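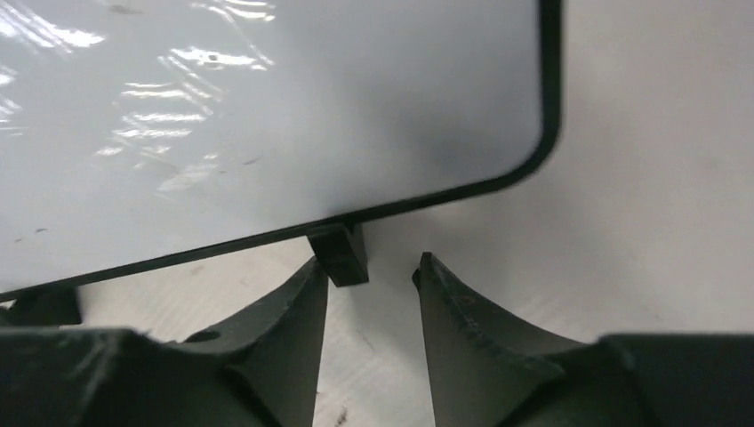
Le panneau blanc brillant et les deux doigts de la pince, pendant la démonstration chez Wurkari.

Vous savez comme je suis : on me dit « portes ouvertes », on ajoute qu'il y aura du café, et me voilà partie, le carnet dans le sac. C'était en novembre, il faisait un temps à ne pas mettre un torchon dehors, et l'atelier Wurkari ouvrait ses portes aux curieux pour montrer ses bras robotisés au travail. Je pensais y passer une petite demi-heure. J'y suis restée jusqu'à la fermeture, et j'en rapporte, comme d'habitude, des astuces pour la maison – on ne se refait pas !

L'accueil était assuré par Gönül Sarıgül, une dame d'une patience d'ange qui a répondu à toutes mes questions, même à celles que je posais deux fois. La démonstration se faisait sur une table de travail blanche, avec une pince aux doigts foncés qui se terminent en pointe, un peu comme une grosse pince à sucre (ma comparaison l'a fait rire, mais elle l'a adoptée pour le groupe suivant). On nous a parlé manipulation d'objets plats, réglage de la force, approche lente. Moi, je pensais à mes plateaux, à mes façades de cuisine et au miroir de l'entrée.

Porter une surface brillante sans la marquer

Premier conseil, et il vaut pour tout ce qui est laqué, verni ou vitré : on ne saisit pas par la face. Le brillant garde tout, les doigts, la bague, la farine. Cherchez le rebord, le cadre, une patte, un pied, n'importe quelle partie faite pour être touchée. Volkan Karakaya, qui réglait la machine, nous a expliqué qu'il choisit toujours le point de prise avant de penser au mouvement. J'ai essayé chez moi avec le grand plateau du dimanche, et je me suis rendu compte que je faisais l'inverse depuis toujours : je soulève d'abord, je réfléchis ensuite, et je finis par rattraper le tout avec le coude.

Regarder les reflets pour voir la poussière

Sur une surface blanche et luisante, la lumière fait de belles traînées, et entre les traînées on repère très bien les petits points sombres. Servez-vous-en ! Baissez la tête, regardez de biais, déplacez-vous d'un pas sur le côté. Ensuite, avant de frotter, on souffle ou on passe une brosse très douce, car un grain coincé sous le chiffon raye mieux que n'importe quelle éponge. Une microfibre à peine humide, puis une sèche, et c'est tout. J'ai noté 2 chiffons dans mon carnet, soulignés, et je les garde maintenant pliés dans le tiroir sous l'évier.

Entretenir ses pinces de cuisine

Les doigts d'une pince qui travaille s'éraflent, c'est bien normal. À la maison, passez le doigt (doucement) sur l'extrémité de vos pinces : si le bord est ébréché, réservez-les au barbecue et n'allez plus les promener dans la poêle antiadhésive. Les miennes, de la marque de rien du tout, ont tenu 20 ans avant de partir à la retraite.

Aller lentement à la fin du geste

Le bras peut filer, nous disait Volkan, mais il ralentit toujours pour les derniers centimètres. Il paraît qu'ils ont répété l'exercice près de 2 000 fois à l'atelier. Je n'en demande pas tant à mes petits-enfants quand ils mettent la table, mais depuis, je leur dis « comme le robot », et les assiettes se posent plus doucement.

Si l'atelier rouvre au printemps, Gönül m'a promis de me prévenir, et je vous donnerai l'heure et le chemin ici même. Prenez des chaussures confortables, on reste debout longtemps, et le café est au fond à gauche.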